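Proceedings > Student Projects > Bimanual Packing > Section 4

4.2 Task Design and Course Setting

The packing task was developed in the Susen project course, in which 24 students worked in teams under the supervision of Despina Zacharopoulos and Rainer Wendt. Each team selected a household activity that called for two arms and wrote its own instructions for the operators. The garden bag task, proposed by the team of Christos Balaskas, was recorded in 60 episodes, of which 16 were set aside for testing.
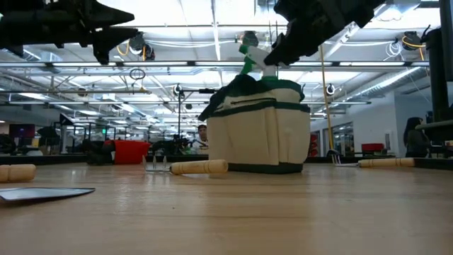 Figure 3. Garden bag task, with one gripper at the trigger head of the spray bottle.

Students were graded on the clarity of their task definition as well as on the performance of the trained policy. An episode was scored as complete only when every tool was inside the bag and both arms had returned to rest. The starting layout was left to the operator, and tools could be placed on either side of the bag, as with the hand cultivator and the hand fork in Figure 3. The spray bottle proved the hardest item to specify. Its trigger head stands above the rim of the bag, and the team had to agree on whether a bottle in that position counted as packed. The final rules accepted it, provided that the base of the bottle was inside the bag.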